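Two-tier shelf is no cure for a crowded worktop, says kitchen tidier

A two-tier metal shelf sold as the answer to cluttered kitchens may do little more than move the clutter up a level, according to a man who has spent the winter trying them out.

Nipon Paisan, who runs the small home storage advice service Skillar, has been loading jars and tins on to black tabletop shelves of the kind now found in most homeware shops. The Trestavari chain put its own version on sale in December, with a leaflet promising to "double your worktop". Paisan does not think much of the sum.

"You get the same bit of table twice, but only if you can reach the bottom half," he said. "Put a jar and a few tins up top and it looks lovely. Then you want something from underneath and you're bending down to look for it."

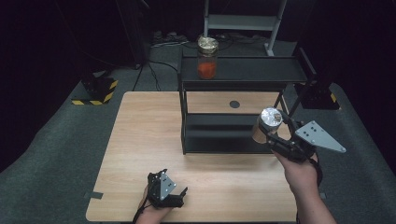
His complaint is mainly with the lower tier. It sits close to the table, and on many units the space above it is too shallow for a tall bottle or a bag of flour stood upright. Shoppers tend to measure the width of their worktop and forget the height, he said, then find that the bottom level is good for tins and not much else.

Trestavari disagrees. A spokeswoman said the shelf had been "designed around everyday groceries" and that returns were low. She would not say how low, or what counted as everyday.

The rival Desano unit is sold on a similar promise, with a lower level described as a "tray" that is meant to catch drips and crumbs. Whether anyone needs to catch crumbs badly enough to give up a stretch of worktop is another matter.

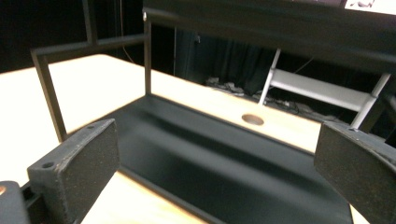
Paisan is kinder about trays in general. Low sides stop a tin rolling off, he said, and a plain dark floor is easy to wipe. He would still like somebody to explain why a tray needs a roof. Anything kept under one tends to be forgotten, and in one kitchen he visited last year that meant 3 tins of the same tomatoes, all bought on separate trips.

There is also the matter of weight. The Trestavari leaflet talks of a "heavy-duty" frame but gives no figure for what the top level will hold. Asked for one, the company said it would look into it.

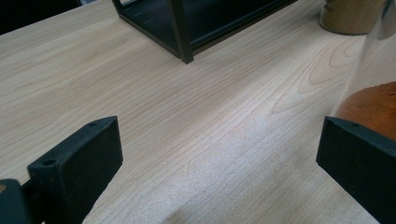
A bare table costs nothing, and Paisan's own advice is to start with one: take everything off, leave it off for two days and put back only what was missed. That may be sound, although it should be said that Skillar charges for a visit to tell people so.

Trestavari said a taller model was being considered.

Comments

Cuervo300: Bought one, took it back. Could not get the oil bottle under it.

pantrymouse: Mine is fine – tins below, jars on top. Not everything is a scandal.

Lin_B: So the expert says clear the table. My mum said that for free.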